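Course dates email only reached part of my list
Posted by Brandão

I teach weekend basket courses in Prekoncombe and I send my dates by a newsletter service. In January the email should go to 2,000 people, but the report shows it was delivered to only 74. How can I send to the others without writing twice to the same persons? 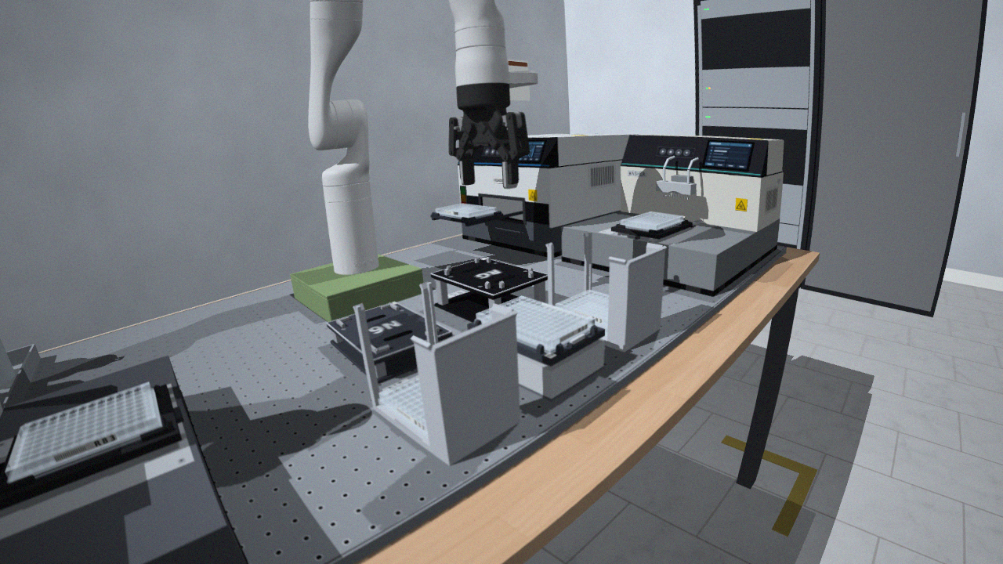 Oltilen
First make a segment of people who were not sent the campaign, then copy the email and send it to this segment only. Check also your subject line. Mine was long and grey as text, so now I make the main point stand out, like the yellow warning sticker on that boxy instrument, and readers notice the dates.

Nuseck
Same thing happened to me, 37 addresses missing. I just sent again to all. Two people complained.

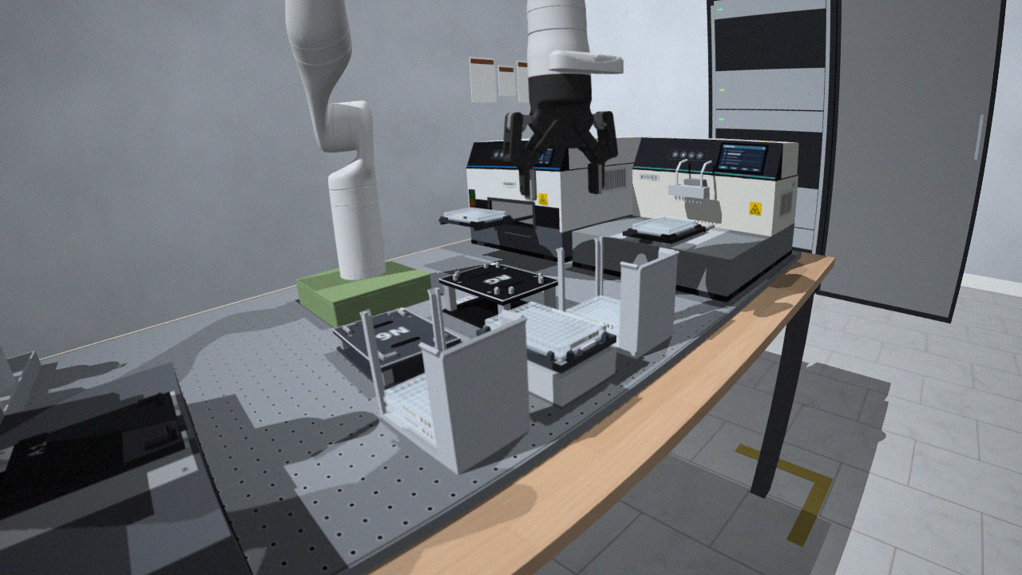 Should I wait before the second sending? Leave 2 days, so that the slow deliveries can appear in the report.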